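Chapter 4
Loose Parts in Open Bins

What this chapter covers
Random and ordered storage
Choosing a bin for long parts
Wall effects and corner effects
Sorting by type before and after storage

Chapter 3 dealt with parts that are stored in an order: boards on a rack, jars on a shelf, trays with a slot for each piece. This chapter deals with parts that are dropped into an open container and stay where they land. Most small shops store a large share of their stock this way. It costs little, it takes no time to fill, and the bin can be used for something else the next day.

The cost comes later, when the parts are taken out. A person who reaches into a bin of loose parts has to find the right one, find a place to hold it, and lift it without dragging others along. With short, round parts this is seldom a problem. With long parts it often is. A long part lies across its neighbors, leans on a wall, or points into a corner where there is no room for fingers on both sides.

4.1 Two ways to fill a bin

Suppose the Brirnis workshop receives 80 wooden rails, each 20 inches long. The rails can be laid in side by side, all facing the same way, or they can be tipped in from the carton. Laid in rows, they take up little more than their own volume. Tipped in, they cross each other and leave gaps, and the same rails may need a second bin.

The share of the bin filled by solid material is called the packing fraction. It is found by dividing the total volume of the parts by the volume of the bin up to the top of the pile. We will use it in most of the problems at the end of the chapter. A low packing fraction means wasted space. It may also mean that the parts are easier to pick up, and a shop has to decide which of the two matters more to it.

4.2 Walls and corners

A straight part that comes to rest against a straight wall tends to line up with it. A second part may then line up with the first. Parts near the middle of the floor have no wall to guide them and can lie at any angle. In a shallow layer these effects are easy to see. In a deep pile - the Holelel warehouse keeps 500 pegs to a bin - they show mainly around the sides.

Sorting is a separate question. Parts of two kinds may share a bin if they can be told apart at a glance, and color is the simplest way to do this. Problem 4.6 asks you to compare the time needed to pick 105 parts from one mixed bin and from two sorted ones.

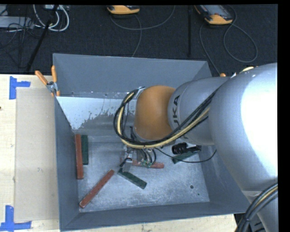 Wandia Karagiannis

Red and dark green blocks in an open metal bin. At the left, one red block lies nearly vertically along the wall with a green block parallel to it. Another red block lies diagonally, its lower end close to a corner. Refer to these three as you read Section 4.2, and sketch them before starting Problem 4.1.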